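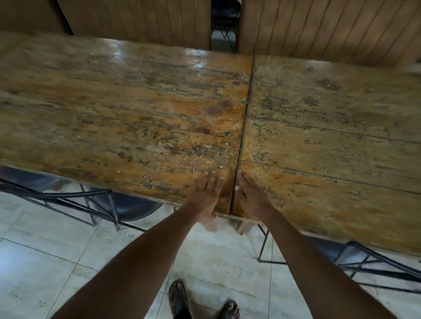

# Über uns

Wir sind der Grureck, eine Kochschule mit einem großen Raum, einem kleinen Hof und Tischen, die ständig in Bewegung sind. Wer zu uns kommt, kocht, backt, knetet, füllt Teigtaschen und isst am Ende mit allen anderen zusammen. Gegessen wird immer an einer langen Tafel, und die bauen wir jedes Mal neu auf. Zwei Leute fassen an, einer ruft »noch ein Stück!«, und dann stehen die Tische Kopf an Kopf. Für uns fängt der Kurs in diesem Moment an, auch wenn noch kein Messer auf dem Brett liegt.

## Wie es losging

Gegründet haben den Grureck Chelsea Nuttall und Gaëtan Lecomte. Chelsea hatte vorher in einer Schulküche gearbeitet, Gaëtan in einer Bäckerei, und beide wollten Kurse geben, bei denen man sich nicht an Einzelplätzen gegenübersteht wie im Chemiesaal. Der Raum im Erdgeschoss der alten Druckerei stand damals leer, es gab Strom, Wasser und einen sehr schönen Boden, aber keinen einzigen Stuhl.

Die ersten Holztische haben wir aus der Auflösung eines Gartenlokals übernommen, zusammen 400 Euro, Abholung am selben Abend. Gaëtan ist dreimal gefahren. Beim letzten Mal hat es geregnet, und die Decke, die wir über die Ladung gelegt hatten, liegt heute noch als Polster unter dem Mehlregal. Beim ersten Essen saßen wir mit den Nachbarn aus dem Vorderhaus zusammen, es gab Linsen und sehr viel Brot — mehr hatten wir noch nicht im Haus, aber geblieben sind alle bis spät in die Nacht!

## Unsere Tische

Man sieht den Platten an, dass sie gelebt haben. Die Bretter haben Rillen, der orangefarbene Lack ist fleckig und an vielen Stellen abgeplatzt, dazu kommen Kratzer, dunkle Punkte und ein rotbrauner Fleck, über dessen Herkunft wir uns seit Jahren streiten. Reda sagt Rote Bete, Gaëtan bleibt bei Rotwein. Wenn Licht von oben kommt, glänzt der Lack trotzdem noch ganz prächtig.

Wir werden oft gefragt, ob wir sie nicht abschleifen wollen. Vielleicht irgendwann! Bisher hängen wir zu sehr daran. Gearbeitet wird ohnehin auf großen Brettern und Matten, die wir auflegen und nach jedem Kurs heiß abwaschen, und zum Essen kommt eine Tischdecke darüber. Den Tischen selbst muten wir nur Ellbogen, Schüsseln und Gespräche zu.

Beim Zusammenschieben gibt es übrigens eine Technik, auf die Sizwe besteht: Hände flach neben die Fuge, eine links, eine rechts, dann mit Gefühl schieben und die Kanten mit den Fingern nachfühlen. Ganz dicht wird es selten. Ein schmaler Spalt bleibt fast immer, die Beine stehen eben, wie sie stehen, und wer beim Kneten genau davor sitzt, findet abends Mehl auf den Knien. Wir mögen das. Die Plätze an der Fuge heißen bei uns »Grenzplätze« und sind unter den Stammgästen erstaunlich beliebt (man kommt an beide Brotkörbe heran).

## Was man bei uns machen kann

**Brot und Sauerteig.** Gaëtans Kurs, der älteste im Programm. Es wird viel gewartet, deshalb gibt es zwischendurch Suppe. Alle nehmen ein Stück vom Ansatz mit nach Hause, bitte ein Schraubglas mitbringen.

**Gyoza und Brühe.** Shigeru Amano zeigt, wie man Teigtaschen so faltet, dass sie in der Pfanne stehen bleiben. Die ersten fünf sehen bei jedem schief aus, danach geht es plötzlich, und dann will keiner mehr aufhören. Unser Rekord liegt bei 726 Stück an einem Nachmittag. Wir haben noch am nächsten Tag davon gegessen.

**Ägyptische Küche.** Reda Shawky kocht Koshari, Molokhia und alles, was der Markt gerade hergibt. Sein Kurs ist der lauteste, und er ist der einzige, bei dem regelmäßig gesungen wird.

**Kochen mit Kindern.** Ab sechs Jahren, gern mit Großeltern. Chelsea leitet die Gruppe und hat eine Engelsgeduld mit Eierschalen im Teig. Die Kinder decken selbst, mit Servietten, die jedes Mal anders gefaltet sind.

**Große Tafel.** Einmal im Monat kochen wir ohne Kursprogramm. Jeder bringt eine Zutat mit, die weg muss, und dann wird geschaut. Mit allen Tischen in einer Reihe haben wir 39 Plätze, und wenn der Hof offen ist, stellen wir die Tafel einfach nach draußen.

## Wer wir sind

Chelsea Nuttall macht das Programm, die Anmeldungen und den besten Kartoffelsalat des Hauses. Gaëtan Lecomte ist für alles zuständig, was aufgehen soll. Shigeru Amano kam als Teilnehmer in einen Brotkurs und gab ein halbes Jahr später seinen ersten eigenen. Reda Shawky kümmert sich neben seinen Kursen um den Einkauf und kennt auf dem Markt wirklich jeden Stand.

Sizwe Visser hält den Raum in Schuss. Er ist gelernter Tischler, leimt, was wackelt, und hat uns die Regale gebaut, in denen die Töpfe endlich nach Größe stehen. Von ihm stammt auch der Plan neben der Tür, auf dem alle Tischordnungen eingezeichnet sind: die lange Tafel, das U für die Kinderkurse, die vier Inseln für den Teigtag. Wer früher da ist, darf gern mit anpacken. Feste Schuhe sind dabei keine schlechte Idee, im Sommer halten wir uns selbst nicht immer daran.

## Nach dem Essen

Zum Kurs gehört auch das Aufräumen, und das ist schöner, als es klingt. Einer spült, zwei trocknen ab, der Rest wischt und schiebt. Die Tische kommen auseinander, die Krümel aus den Rillen holen wir mit einer weichen Bürste, dann wird feucht nachgewischt und getrocknet. In dieser halben Stunde werden die meisten Rezepte weitergegeben — auf Bonrückseiten, auf Unterarmen, einmal auf einem Pizzakarton, der seitdem bei uns an der Wand hängt.

## Was gerade ansteht

Im Juli bleibt das Hoftor an den Kursabenden offen, und wir kochen so viel wie möglich draußen. Außerdem sparen wir auf einen zweiten Backofen. 2000 Euro sind schon zusammen, vor allem durch die Große Tafel und den Verkauf von Gaëtans Broten, und Sizwe hat die Nische dafür bereits ausgemessen.

Neue Gesichter sind in allen Kursen willkommen, Vorkenntnisse braucht niemand. Schürzen haben wir da, Geschirrtücher auch. Wer erst einmal schauen möchte, kommt am besten zur Großen Tafel, bringt etwas aus dem Kühlschrank mit und setzt sich dazu. Anmelden könnt ihr euch über das Kursformular oder direkt bei Chelsea im Büro, erste Tür links hinter dem Hof.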